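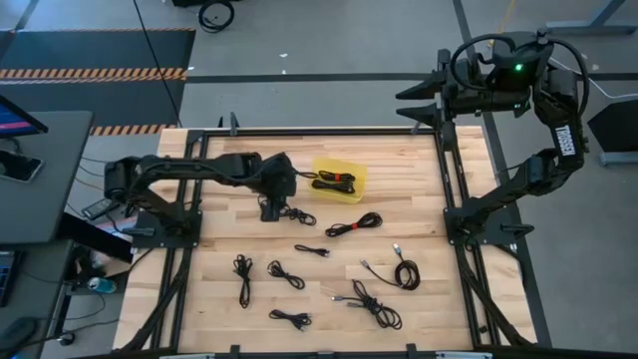 The Cable Test

The number Soudabeh Khosravi wants to talk about is 1109. That is how many demonstrations her group at Hesier recorded to teach a two-armed robot to sort USB cables into a bin. The number I want to talk about is six, the cable types it was tested on. All six were in the training set.

Her method, called Drikine, drops the demonstrations in which the operator hesitated and trains on what remains. Khosravi says the trimmed set beats the full one. Maybe so. But each version got 15 trials, and a gap that small can come down to how the cables happened to fall.

Adwoa Aidoo, who tried the method on her own arms at Numcombe, saw no gain. "Hesitation is where the hard part is," she told me. "I'd keep it."

Khosravi plans a rerun in September with unfamiliar cables — and, she says, more trials.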